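# Shared Kitchen and Playroom: Gallery

The Carrasco Family Centre reopened its ground floor in March, following nine weeks of work. The gallery on this page records the crockery, toys and fittings now available to families. Captions were prepared by Josée Penner.

**Crockery.** Mugs are provided in several colours, among them blue, pink and yellow. Families are asked to return them to the wire rack after use.

**Toys.** Wooden blocks and connecting pieces are kept for children of all ages. Donations of further blocks are welcome at reception.
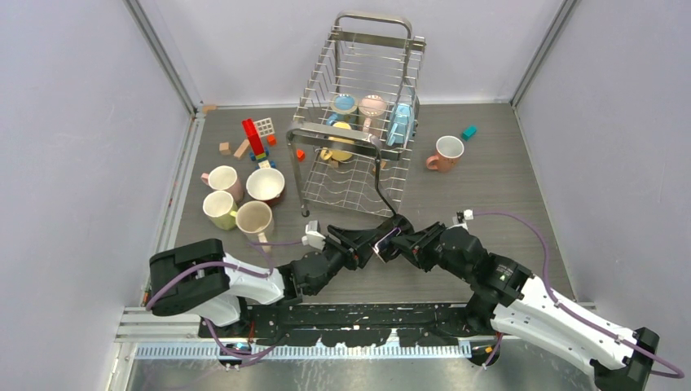
Larger items, such as ride-on toys and play mats, may be reserved through Percy Alvarado at the front desk. The kitchen may be booked for groups of up to 20 people, and bookings close at noon on the day before use.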